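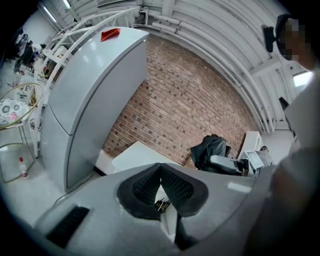 Fig. 1. Tall upright refrigerator, light grey.

Building Services and Appliances, Unit 4
Handout 3: Heat gain in the domestic refrigerator
E. Moncrieff, with corrections by R. Swanson

Read before the tutorial. Sections 1 to 3 were covered in the lecture. Section 4 is the worked example, which was rushed at the end of the hour and is given in full. Section 5 is new.

1. What the compressor has to do

A refrigerator cabinet in a steady state loses no heat to the room. It gains heat from it, and the refrigerating circuit removes heat at the same average rate. If the air inside is held at 5 °C, the size of the job is fixed by four gains:

(a) conduction through the walls and door
(b) leakage and conduction at the door gasket
(c) air exchanged when the door is opened
(d) heat carried in by warm food and drink

A lamp or a fan inside the cabinet adds a fifth gain. We leave it out until Handout 4.

Students often assume that (c) is the largest, as it is the only one they can feel on their feet. For a cabinet of ordinary size and ordinary use it is small beside (a).

2. Conduction

For each panel,

Q = U A (To − Ti)

where Q is in watts, A in square metres, and To and Ti are the room and cabinet air temperatures. U is found from the thermal resistances in series:

1/U = Rso + L/k + Rsi

L is the insulation thickness in metres and k its conductivity. The thin outer skin and the liner are ignored; their resistance is negligible next to the foam. Take Rso and Rsi as 0.12 m²K/W each unless told otherwise.

Two cautions. First, k is not constant over the life of the foam. The blowing gas slowly diffuses out and air diffuses in, and k rises. Questions in this unit state which value to use. Second, the outer area overstates the true mean area of a thick-walled box. Using it gives an answer on the high side, and this is accepted for hand calculation. If you use the mean of the inner and outer areas instead, say so.

Condenser pipes are often bonded behind the side panels. Those panels then sit above room temperature while the compressor runs, and To must be raised for them. The example below ignores this.

3. Door openings

Cold air is denser than warm air and falls out of the lower part of the opening while room air enters at the top. With an upright door, a long opening can change nearly all of the free air. A chest cabinet opens at the top and keeps most of its cold air — the reason the two types are never compared on air exchange alone.

Each exchange brings a sensible load (cooling the air) and a latent load (condensing part of its moisture). The latent part is easily forgotten. In a damp kitchen it can exceed the sensible part.

4. Worked example

A cabinet is 1730 mm high, 700 mm wide and 700 mm deep. The insulation is 50 mm thick on all faces with k = 0.022 W/mK. The cabinet air is at 5 °C and the room at 24 °C, a difference of 19 K. Find the mean electrical power if the coefficient of performance is 1.6.

Area
Top and base: 2 × 0.70 × 0.70 = 0.98 m²
Sides, back and door: 4 × 0.70 × 1.73 = 4.84 m²
Total: 5.82 m²

U-value
1/U = 0.12 + 0.05/0.022 + 0.12 = 2.51 m²K/W
U = 0.398 W/m²K

Conduction
Q = 0.398 × 5.82 × 19 = 44.0 W

Gasket
Given as 5.0 W for this door.

Openings
Assume 30 openings a day, each changing 0.30 kg of air. Sensible heat is 0.30 × 1.0 × 19 = 5.7 kJ. The moisture removed is taken as 3.9 g per kg of air, so the latent heat is 0.30 × 3.9 × 2.5 = 2.9 kJ. The total is 8.6 kJ for each opening and 258 kJ a day. Divide by 86 400 s to get 3.0 W.

Food
2 kg a day, treated as water and entering at room temperature: 2 × 4.19 × 19 = 159 kJ, or 1.8 W.

Sum
44.0 + 5.0 + 3.0 + 1.8 = 53.8 W

Electrical power
53.8 / 1.6 = 33.6 W as a daily mean, which is 0.81 kWh a day or 295 kWh a year.

Note that 33.6 W is a mean. A fixed-speed compressor draws more than this while running and almost nothing while off. A plug-in meter read for ten minutes tells you very little; leave it connected for at least a full day.

The first printing of this handout gave the latent heat as 29 kJ. This was a slipped decimal point, found by Effie Mowat.

5. Effect of insulation thickness

Repeat the U-value calculation with L = 70 mm, keeping the outer dimensions fixed. 1/U becomes 3.42 m²K/W, U falls to 0.292, and conduction drops to 32.3 W. The inner width is now 560 mm, where before it was 600 mm, and depth and height shrink by the same 40 mm. The saving is bought with storage volume.

Vacuum panels avoid most of this loss of volume but cost more and cannot be cut or drilled on site. A punctured panel also fails without any outward sign at first. Treat the quoted centre-of-panel conductivity with care — the edges conduct far better than the middle.

6. Problems for the tutorial

4.1 Rework Section 4 for a room at 18 °C. Keep the coefficient of performance at 1.6, then state whether this is a fair assumption.

4.2 The foam ages until k = 0.027 W/mK. Find the new conduction gain and the rise in yearly energy use.

4.3 Find the number of daily openings at which the door load would equal the conduction load in Section 4. Comment on whether a household could reach it.

4.4 A pan holding 3 kg of soup at 60 °C is put into the cabinet. Find the heat to be removed to bring the soup to 5 °C, ignoring the pan. Compare it with the daily food load already allowed.

Written answers go to Gregor Galbraith's tray by Monday, August 5, 2024. Show units on every line.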